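Deep grey storage bins with holes in the bottom - line them, plug them or leave them?

Asked by Karim Sayegh
Category: Storage and sorting
Viewed 597 times, 3 answers

I have taken over the small parts storage at a repair workshop in Irthorpe and I'm trying to work out what to do about the bins. They are the deep grey rectangular sort with sloping sides, bought second-hand from a firm called Vuvska before my time. There are 28 of them and they live on shelves along one wall, and get lifted down to a wooden bench when someone needs to go through them.

Some of them have small round holes in the floor. I assume these are for drainage, or for bolting the bin to something, but I can't find any paperwork. We keep mixed bits in them: spare fittings in bags, little divided trays, fuses, springs, washers. The smaller washers go through the holes and we find them on the shelf below.

I've thought of three ways round it. One is to tape over the holes from underneath. Another is rubber plugs. The last is to put a liner in every bin, but the floor is smaller than the top because of the slope, so anything cut square to the top won't go down flat.

The other question is about wear. The floors are scratched and a bit blotchy from years of metal parts being dragged over them. Is that worth doing anything about, or is it only looks? 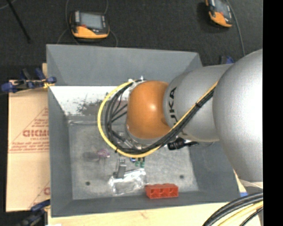 Bins of this depth are awkward for small things whatever you do with the floor. We had the same trouble after moving over from shallow drawers, where you could see everything at once. With a deep bin you are reaching down past the sides and feeling about at the bottom. Small items also end up against the near wall, like the red block with its three compartments, and that is the one place you can't see when you stand in front of the bench. The clear bags are nearly as bad, as a crumpled one on a pale worn floor doesn't show up well. I would like to fix that at the same time if a liner would help, so a darker colour might be the thing. Any advice on material and thickness would be welcome. I have a budget of 169 pounds for the whole lot and I'd like it done before the stock check in September.

Edit: someone asked in a message whether the bins need to be washed out. They get a wipe now and then but never a hose, so we don't need the drainage.

Answer from Kerttu Sjöberg
Accepted by the asker

Use a liner. I did this for a set of bins in a school science store and they have been fine.

Don't measure the top. Turn the bin over, measure the underside, then take off a few millimetres each way for the thickness of the walls. Cut one piece of card to that size first and drop it in. If it rocks or rides up the sides, trim it and try again. When the card sits flat, use it as the pattern for the rest, but check it in two or three bins before you cut everything. Second-hand bins that look the same are not always the same.

For the material I would go with ribbed rubber matting, 3 mm thick, sold off the roll. It is heavy enough to stay put without glue and it covers the holes. Run the ribs front to back so you can sweep washers towards you with a finger. Black hides dirt but it also hides dark springs, so I'd look at mid green or blue. Clear bags show up on either.

Leave the scratches alone. Once the liner is in you won't see them. If a floor has a crack you can feel with a fingernail, take that bin out of use for anything heavy.

As for things sliding to the near side, check the shelf and the bench with a level. Ours leaned forward slightly. I put a thin strip of wood under the front edge of each shelf and it stopped.

Comment from Karim Sayegh
Thanks. The card pattern worked first time on four bins and the fifth was narrower, so you were right about that. I'll order the green.

Answer from Elie Kassab

Tape. Cloth tape on the outside, five minutes a bin. If it peels off, do it again.

Comment from Hiba Awad
It leaves glue on the shelves in warm weather. I wouldn't.

Answer from Vega Ortuño

You can buy push-in plugs from most hardware shops. Take one of the bins with you on the day, or at least measure the hole with a drill bit - find the bit that just fits and write the size down. They stand up a little on the inside so trays won't sit quite level over them. I only used them because our bins did get wet.

I don't agree with keeping washers in a deep bin at all. Put them in jars with lids and stand the jars in the bin. Then the holes don't matter and you can lift out what you want. We label the lids and not the sides, as the lids are what you see from above.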